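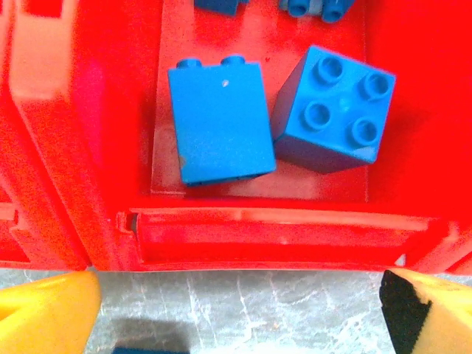 Chapter 6
Breaking Ties in League Standings

A league table orders teams by points. When two or more teams finish level, the rules must supply a second measure, and often a third. This chapter covers the measures in common use, the order in which they are applied, and the cases where that order changes who advances.

A tie between two teams is usually settled by head-to-head record. A tie among three or more is harder: A may have beaten B, B beaten C, and C beaten A. The results then form a cycle, and the head-to-head step returns no ranking. Most rulebooks move on to point differential, either in games among the tied teams or across the full season. The two versions can disagree.
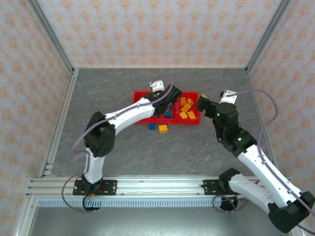 Sylvie Lachance argues that full-season differential should never come first, on the ground that it rewards running up the score against weak opponents. Carter Gosselin replies that a record built on two or three games is too small a sample to decide a season. Both positions appear in current rulebooks, and Section 6.4 compares them on the same set of results.

The main data set is the Brudport league, with 40 teams and 733 recorded games. Forfeits are listed separately — they count toward points but carry no score.

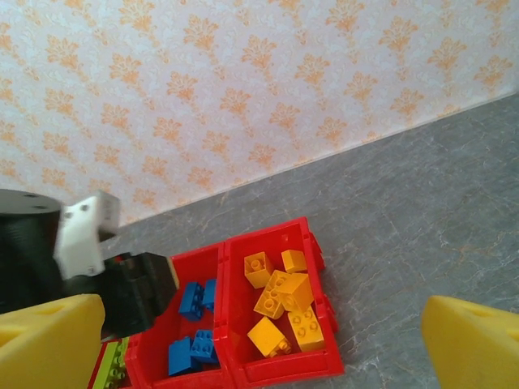 6.1 Terms and Notation

A tied group is a set of teams with equal points at the end of play. A criterion is a rule that assigns each team in the group one number. A criterion separates the group if at least two of those numbers differ.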